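Come play with our gripper (and get paid for it)

Hi! I'm Danuta Stępień, and I'm looking for people to spend an afternoon or two steering a simulated robot hand for a study I'm running at Lehtinen with my co-lead Mhairi Carnegie. You don't need any robotics background. In fact we'd love to have more people who've never touched a controller in their lives, since so far our sign-up sheet is almost all engineers and gamers.

The project is called Stimo. What we want to know is how much a person needs to see in order to teach a robot a grasp. Most labs give their demonstrators a nice wide view of the table and everything on it. We've been taking that away bit by bit, down to a single close-up view from behind the fingers, and then training the same learning method on whatever people manage to record.

Our pilot surprised me! We collected 2582 demonstrations, half with the wide view and half with the close one, and the robots trained on the close-up demos did a bit better at picking up things they hadn't met before. Mhairi thinks people slow down and line up more carefully when they can't see much. I think the wide view lets people lean on stuff the robot never gets to use. We have a friendly bet going, and I need your data to win it.
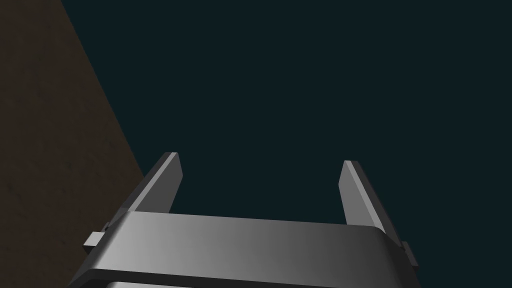 So what would you be doing? You sit at a desk in our Skimham building, put on headphones if you like, and move the gripper around with a small hand controller. You get up to 30 minutes to practice (take all of it, please, people always rush this bit). After that we ask you to pick things up, put them down, and now and then stack one on another. Every so often the view changes and you keep going. You'll drop things. Everybody drops things, and we keep those tries too. The failed grasps are a big part of what the method learns from.

There are 4 sessions, and you can do two in one day if you have the patience. Snacks are on me. Between sessions I'll ask you a few questions about what felt hard and what you were looking at, and I really do read the answers. One person in the pilot told me she'd been judging distance by the shading on the fingers, and we rebuilt a whole set of lighting conditions around that one comment.

Pay is $400 for the full set. If you stop early you still get paid for every session you finished, no hard feelings.

You can take part if you're 18 or older, can use at least one hand comfortably, and can see a normal computer screen okay with or without glasses. If fast-moving graphics make you queasy, maybe skip this one. The close view swings around a lot when you turn the wrist.

We record the controller movements and your answers to my questions. No video of you, no audio. Your name stays on a separate list that only Mhairi and I can open.

The software side runs on Ullititz, our in-house simulator, and I'm happy to show you the guts of it after your last session if you're into that kind of thing.

To sign up, send me a note through the Stimo page with a couple of times that work for you, and tell me if you're left-handed so I can set up the desk. Sign-up closes 2021-06-18, end of day. Bring a friend if you want, we have two desks!

Danuta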